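Firkville Teachers' Network Opens Enrollment for Its Next Free Online Learning Series

FIRKVILLE, May. The Firkville Teachers' Network is delighted to announce that enrollment is now open for Peng, its free online learning series for classroom teachers, school librarians, instructional coaches and anyone else who spends the day helping young people learn and would like some good company while doing it.

Peng began as a handful of evening calls between teachers at neighboring schools who wanted to trade lesson ideas, and it has grown a good deal since then. The last series welcomed 1,216 educators, many of whom signed in from their kitchens after the dishes were done, and quite a few of whom have already written to ask when they could come back. We were so pleased to get those notes, and we are very happy to be able to tell everyone that the doors are open again.

"I came to teaching late, and for my first two years I was too shy to ask anybody anything," said Vojtěch Kolář, program director of the network. "What I wanted was a place where I could say, 'My fractions lesson fell flat this morning, what do you do?' and have another teacher tell me what they do. That is still the kind of conversation we hope people will have in Peng, and I look forward to it every single week."

What Participants Can Expect

The new series is made up of 15 live sessions, each 60 minutes long and each led by a working teacher. Sessions start at 7 p.m., and every one of them is recorded, so a participant who has a concert, a conference night or a sick child at home can catch up whenever it suits. Topics include giving feedback that students will read, running a calm discussion in a large class, planning a career unit for the middle grades, and helping families feel welcome at school (this last one filled up so quickly last time that we have added a second session on it).

Between sessions, participants are placed in small conversation groups on Flilon, the network's discussion site. Groups are arranged by grade level and subject wherever possible, and each has a host who greets new members, keeps the threads tidy and makes sure that a question posted late at night gets a friendly reply. Teachers are welcome to post as often as they like or simply to read along for a while until they feel at home.

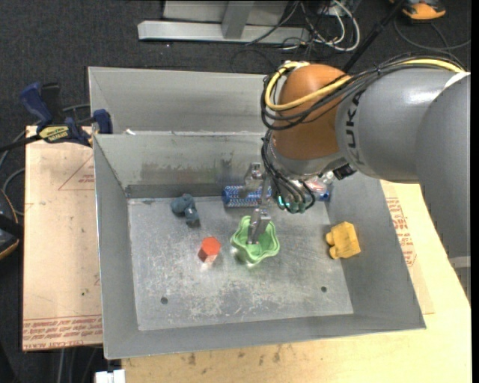
Credit for Professional Learning

Participants who complete the full series and share a short written reflection will receive a certificate for 36 hours of professional learning, covering the live sessions, the group discussions and a small classroom project of their own choosing. Teachers should check with their own school or district office on how those hours will be counted, and the network will gladly supply a letter describing the coursework to anyone who needs one.

For the first time, project work will be kept in the Vundine library, a shared collection where teachers can post a lesson plan, a handout or a set of slides for colleagues to borrow and adapt. Contributors may list their names or leave them off, and they can come back and revise their materials at any time.

How to Enroll

Enrollment is free and takes only a few minutes through the network's website. No special software is needed beyond a web browser, and the live sessions can be joined by telephone. Those who would like to sign up with colleagues from the same building are encouraged to mention it on the form, and we will do our best to keep everyone together.

About the Firkville Teachers' Network

The Firkville Teachers' Network brings educators together for shared learning, online and in person, throughout the school year. Questions about the series, requests for interviews and offers to lead a future session may be sent to Vojtěch Kolář through the contact page on the network's website.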